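Card holder (sleeved)

A sleeved card holder is a folding cover, often leather, with clear plastic pockets bound inside. Sellers call it slim. Filled, it seldom is. 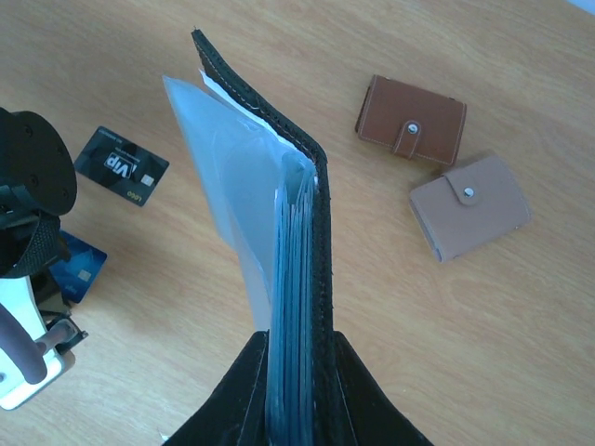
Construction

Pale stitching along a black edge is usual, and proves little about quality. The sleeves are thin, slightly blue and stacked tightly. Troria lists 29 of them as a selling point, though few owners carry 29 cards. 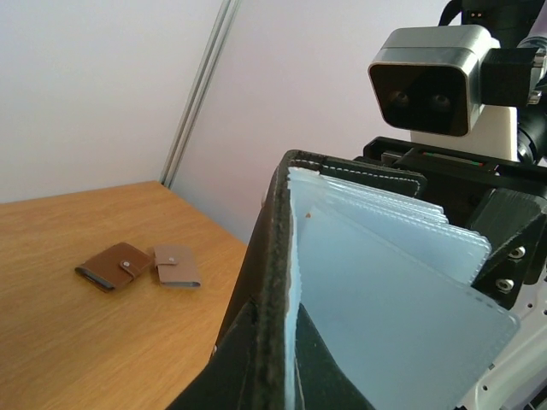
Do the sleeves protect a chip?
They limit scratches. Claims beyond that, such as Surnine's "lifetime" wording, lack published tests.

Use

Sorting usually means taking the cards out and laying them on a table, chip cards among them.
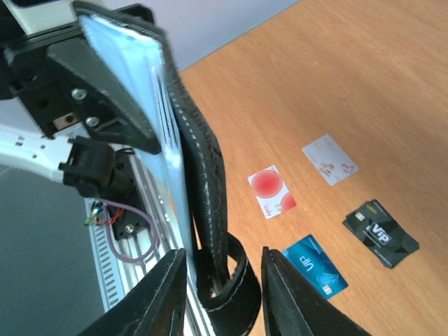

Osman disputes this on the talk page, saying that labels on the sleeves make emptying the holder unnecessary.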